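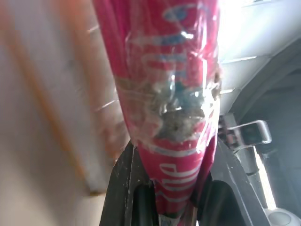

Setting Up a Reorder Point for a Small Stockroom

Applies to: any stockroom with one storage location and fewer than a few hundred items. If you hold the same item in two places, combine the counts first or run each location separately.

A reorder point is the quantity at which you place the next order. It depends on how fast the item leaves the shelf, how long the supplier takes to deliver, and how much extra you keep for bad weeks. It does not tell you how much to order. Order quantity is covered near the end.

What you need

A spreadsheet
Issue or sales records for at least 13 weeks
Order dates and receipt dates for the last several deliveries of each item
Pack sizes from the supplier's price list

Step 1. Clean up the item list

Give each item one row and one code. Put the unit of issue in its own column. The most common error I see is an item bought by the case and issued by the piece, with both recorded under the same unit. Pick the smallest unit that leaves the room and convert everything to it.

Delete items with no movement in a year, or move them to a second sheet. They need a different decision and will only clutter this one.

Step 2. Work out weekly usage

Add the quantities issued over the period and divide by the number of weeks. Include weeks with zero issues. Leave out one-time bulk withdrawals if you know they won't repeat, and write a note in the row saying what you left out.

Item 2613 at the Nanstead stockroom went out at an average of 17 units a week.

Also record the highest single week. You will need it in Step 4. For item 2613 it was 26.

Step 3. Work out lead time

Lead time runs from the moment you send the order to the moment the goods are on the shelf and can be issued. The supplier's quoted figure usually stops at their loading dock. Use your own receipt dates. If boxes sit in receiving until someone checks them in on Friday, that waiting time belongs in the figure.

Convert to weeks. Item 2613 comes from Sustbridge with an average lead time of 2 weeks and a worst case of 3.

Step 4. Calculate safety stock

There are statistical methods for this. For a small room the maximum-minus-average method is good enough and can be checked by hand:

safety stock = (highest weekly usage x longest lead time) - (average weekly usage x average lead time)

For item 2613:

(26 x 3) - (17 x 2) = 78 - 34 = 44

This method runs high, as it assumes the worst week repeats for the whole of the worst delivery. For cheap items, leave it alone. For expensive ones, Sum-yee Yip suggested using the second-highest week in place of the highest, and I have adopted that. With a second-highest week of 23.67 or so the item above would drop to 37; round up to whole units in every case.

I kept item 2613 at 37.

Step 5. Calculate the reorder point

reorder point = (average weekly usage x average lead time) + safety stock

34 + 37 = 71

When stock on hand plus stock on order falls to 71 or lower, place an order. The "on order" part matters. Without it the sheet will flag the same item every day until the delivery arrives, and somebody will order it twice.

Step 6. Build the flag

Assume on hand is in column D, on order in column E, and reorder point in column H. In column I, row 2, enter:

=IF(D2+E2<=H2,"ORDER","")

Fill down. Filter column I for ORDER when you prepare purchase orders.

If column D holds text in place of numbers — common after importing from another system — the formula will return an error or a wrong flag. Convert the column to numbers before you fill down.

Step 7. Set the order quantity

Start with four weeks of usage and round up to a full pack. Then check two limits: shelf space and shelf life. Anything with a date on it should not be ordered in a quantity that takes longer to use than the date allows, whatever the price break.

Review

Recalculate every quarter. Seasonal items need their own schedule; ours get a separate pass in July, using the same months from the prior year in place of the last 13 weeks.

Recalculate an item right away if the supplier changes, the pack size changes, or you run out.

Known problems

Stockouts hide demand. A week with nothing on the shelf shows zero usage, and the average comes out low. Mark those weeks and exclude them.

New items have no history. Use the figures from the closest similar item and review after six weeks.

Counting errors carry straight through. Fix the counts before adjusting the formula.

Thanks to Kalliopi Karagiannis for catching the unit mistake in the earlier version of Step 2.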